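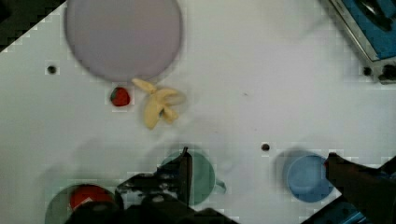

Two cameras, one set of instructions

Our tabletop project at Murkora has a result, and I've been itching to write it up! Since July the question on Baldur Skov's desk has been a simple one. If you teach an arm to handle kitchen things from recorded runs, how much does it help to give it a close view from the wrist as well as a wide view from overhead?

Quite a lot, as we now know. Baldur trained the same model (we call it Drurkidia, and no, the name doesn't stand for anything) on 2,286 recorded runs, once with both views and once with the overhead view alone. Both versions then had a go at 12 spoken tasks, the sort of thing you'd say to someone helping you lay a table. The overhead-only version finished 4 of them reliably. The two-view version finished all but 2, and the ones it missed were tasks we'd half expected to lose anyway.

What I like best is where the gain comes from. The wide view is good at telling the arm which thing is meant, but it does badly in the last few centimetres, when the arm itself gets in the way. The wrist view takes over just then, and the model learns when to lean on it with no rule from us. We plotted which view it was using during each reach and the switch is lovely and clean, nearly always just before the fingers close.
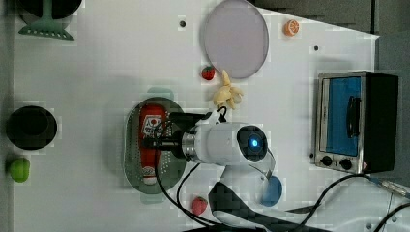

Does the model need to be retrained when the objects are moved about?

Moving them is fine, as the layout was changed between recorded runs and the model has never relied on fixed places. Bringing in a kind of object it has never met is harder, and there we still add a small batch of fresh runs.

The next round uses the Clostico grasp planner as a comparison, and the Overgaard lab will be repeating our tests on their own arm. Baldur has put the plots and the full task list on the project page, so do have a look, and send him your awkward questions. He's enjoying them!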